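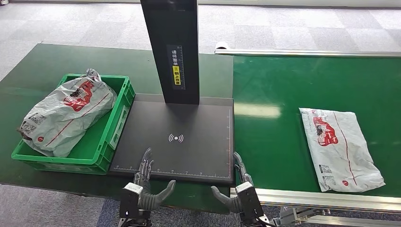 Full bag in the green crate, scan pad on the right

Soft bags won't read on the scan station, what am I doing wrong?

Felicidad Ambrosio
Posted Thursday, 39 views

Packing bench at a small returns place. Boxes are fine, go on the pad, beep, done. Its the soft courier bags. The silvery plastic ones, stuffed full, all wrinkles. I put one down, it rolls, label ends up on the side or folded into a crease and I get no read. Or it reads but the size comes out silly. Had one come back 548 mm long, no way.

The label on the pillar says 请将面单朝上放置 which I'm told is waybill facing up. OK, but the waybill is down near one end and that end droops. Do I tape it? Squash it? Bags come to me in a crate and I've got a line of them by 4 pm.

Jayson Gatchalian

Don't tape over the code, glare makes it worse. What we do:

Lay the bag label up while its still in the crate, then lift with both hands, one at each end. Don't grab the twisted end and swing it, everything slides to the bottom and you get a ball.

On the pad, pat the middle down so stuff spreads out. Then thumb either side of the code and pull the plastic flat. Let go, hands out of the way, wait for the read.

Loose end: fold it under. Under, not over. That's probaly your silly length too, if the top is sticking out it gets measured with the rest. Line one side up with the rulers on the pad and check by eye, if the screen and ruler don't agree do it again.

Crease right through the code and it won't smooth out? Type the number in. Quicker than five tries.

Cherry Mae Navarro

what Jayson said. also wipe the pad, ours was filthy

Valtteri Tikkanen

We reprint if it fails twice. New label goes on the flattest bit of the bag, old one crossed out with marker so it can't get scanned by mistake further down. Ask your lead first though, some places won't let you relabel returns.

Also check the crate isn't overlapping the pad edge. Did that for most of May, every bag came up too wide.

Felicidad Ambrosio

Folding the end under fixed the lengths, thx. Still typing in the odd one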